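Zekden Planner — logiciel de planification et de simulation pour bras manipulateurs

Zekden Planner est un logiciel de planification de mouvement pour les bras robotisés de petite taille. Il reçoit la liste des objets présents sur le plan de travail, calcule une trajectoire sans collision et l'envoie au contrôleur. La même tâche peut être exécutée d'abord dans le simulateur Vikis, puis sur la machine réelle, avec le même fichier de configuration.

La version 2 apporte un nouveau module de saisie. Il propose pour chaque objet plusieurs prises possibles et les classe selon l'espace libre autour de la pince. Un objet courbe comme une banane et un petit bloc à faces planes sont traités par deux méthodes différentes, que l'utilisateur peut régler séparément.

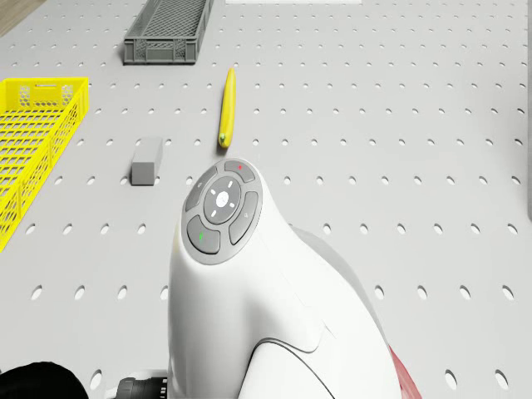 PERCEPTION ET VUE EMBARQUÉE

Le simulateur produit des vues proches du bras, où le corps blanc du robot occupe une partie importante de l'image. Le masque automatique retire cette partie avant la détection, pour que la coque et les boutons ne soient pas pris pour des objets à saisir. Les bacs ajourés, gris ou jaunes, demandent plus d'attention : leurs parois laissent voir les trous du plateau. Nous conseillons pour eux le modèle « paroi pleine », qui ferme le volume dans la carte de collision.

La bibliothèque Enriquez, livrée avec la licence, contient 62 modèles d'objets courants. On peut ajouter ses propres modèles au format maillage.

Caractéristiques
Fréquence de mise à jour de la carte de collision : 19 Hz
Nombre maximal d'objets par tâche : 200
Interface de programmation : Python et C++
Journal d'exécution : oui, avec relecture pas à pas
Licence : par poste, transférable

La relecture pas à pas est la fonction que nos clients demandent le plus. On choisit un instant de la tâche, on déplace un bac ou une assiette et on relance le calcul depuis ce point — le reste du plan est conservé.

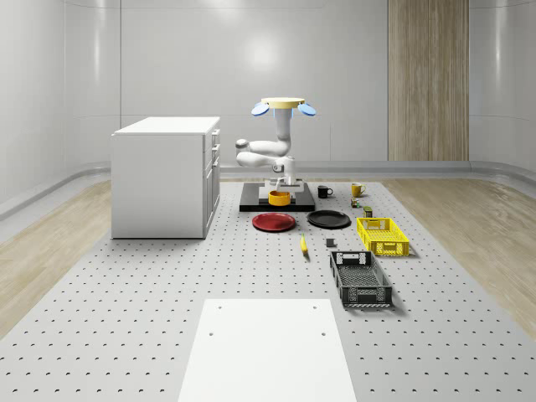
Peut-on utiliser le logiciel sans posséder de robot ?
La licence Brestico est prévue pour cet usage. Elle comprend le planificateur, le simulateur et la bibliothèque d'objets, mais pas la liaison avec le contrôleur. Celle-ci peut être ajoutée plus tard sans nouvelle installation.

Pour une demande de devis ou une démonstration à distance, merci d'écrire à Aishwarya Poojary, support technique, en indiquant le modèle de votre bras et le système d'exploitation.

Fiche mise à jour le 19 juin 2021.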